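Rooms and Tables, handout for session 4
Small round table: clearing it, laying papers on it, leaving it
G. Eyvindsson

Missed some of you last time so first bit is a repeat. Bring the Grurnano binder, we use the checklist at the back. Reading is the same, chapter 5, skip the part on banquet tables.

Why round is harder

Rectangular table tells you where things go. Edges, corners, line up with those. Round table has no front until somebody picks a chair. So you pick the front. Usual rule: front = side nearest the door, unless there's a window with glare, then go with your back to the window. Write down which you picked. The next person on shift needs to know or they'll reset the whole thing a quarter turn off and the flowers end up in someones face.

Split the top in your head:
- near part, for paper and hands
- back part, for things that stay put (vase, tray, tissues)
- the sides, for drinks that belong to a person

That's the whole system. Everything else this session hangs on it.

The near part

Only paper lives here. Folder, notebook, loose sheets, a pen if you must. No cups. A cup next to a document is the commonest complaint at Urik by a long way, read the complaints summary if you don't believe me.

Closed items go down upright to the reader, short edge toward them. Put it down flat, let go, then nudge. Don't slide it in from the side. On a light wood top with a soft finish you will leave marks if there's grit under the cover, and there is always grit. 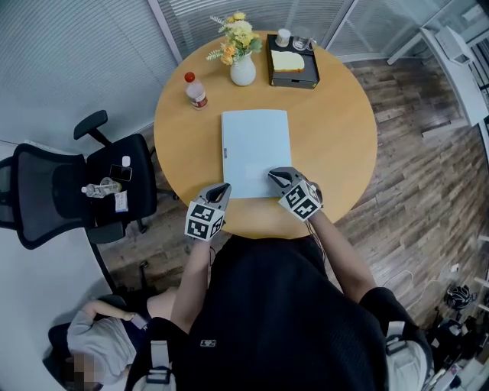 Fig. 1. Closed cover at the near side; vase and tray kept to the back, bottle on the left.

Look at the spacing between the cover and the vase. Enough to open it without knocking anything. If you can't open the cover fully where it lies, the layout is wrong, move the vase and leave the paper where it is. Also the tray. Dark tray on light wood, easy to find the edge of, good choice. Slice of bread or cake sits on the tray and stays there. Food never goes straight on the wood and never comes forward of the vase.

Chair: same figure, left side. Phone, water bottle on its side, a card or packet. This is common and it's a question people ask me every year. Seat is not storage. Before guests: seats cleared, every one. Phones to owner, bottles upright on the side table or in the bin, paper bits checked before you throw them out (cards get lost this way). During a session leave a person's things alone, even if it bugs you.

Flowers

Artificial ok. Yellow and orange read well from across a room and they don't drop anything on the paper. Dust weekly, cool hair dryer, take them outside first. White vase shows fingerprints less than glass. Wipe the foot of the vase too, it picks up a ring from the table polish.

Height check: sit down. If you can't see the person opposite, too tall or too central. Push it back, or off to one side.

Break here. Ten minutes. Then loose sheets.

Loose sheets

Harder than folders. A single sheet moves when you breath on it, a big one more so. Rules:

Pick up by one edge, middle of the edge. Corners crease.
Lower the far edge first, let the rest come down after it.
Square it to the reader, not to the room. On a round top there's nothing to line it up with, so use the chair.
If it goes down crooked, lift and redo. Pushing wrinkles it.
Blank side or printed side up, decide before you walk over.

Two people working the same table: one handles paper, the other handles everything else. Say it out loud before you start. Both reaching for the same sheet is how sheets get torn.

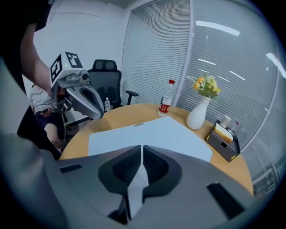

Grilham, February 2, 2025

Notes from the practice table, written up fast, ask if something isn't clear.

Sheet across the middle, lying at an angle. Fine while you're working, needs squaring before anyone sits. Bottle with the red cap is behind it and so is the vase, good, that's the back part doing its job. Tissue box over at the right edge, one tissue up. Leave one up, always, a flat box looks empty and people won't reach in. The kind with a little drawer on the front: check the drawer when you reset, things get put in it and forgotten.

Glass and small cup behind the tissues. I'd bring these out a bit. Someone reaches for a tissue without looking and over goes the glass. Cup handle, if there is one, points to the right hand of whoever it's for.

Blinds: white horizontal ones across the glass. Tilt them before you lay paper, you want to see the shine on the sheet as the reader will. Tilt, sit, look, adjust. Dust top slats first.

High back office chair behind a low round table looks heavy, I know. At Gündoğdu they swapped theirs for plain side chairs and the room felt bigger. We have what we have. Push it in straight, armrests clear of the table edge so they don't chew the wood.

Reset order (learn this, it's on the quiz)

Food and open drinks off
Loose paper gathered, stacked, handed to the owner or the front desk
Folders closed
Wipe, back part first, then toward you
Vase, tray, tissues back
Seats cleared, chairs in
Blinds to half

Whole thing should take under 5 minutes. If you're over, it's nearly always the paper. Practice that by itself.

For next session

Do the reset on a table at home or at work, any shape. Sketch of before and after, half a page, pencil fine. Note which side you called the front and why. Room 803, same time. Cloth and spray are provided, don't bring the lemon one, it streaks.

Anyone still owing the sketch from session 3, leave it in my box. Extra copies of this handout on the shelf by the door.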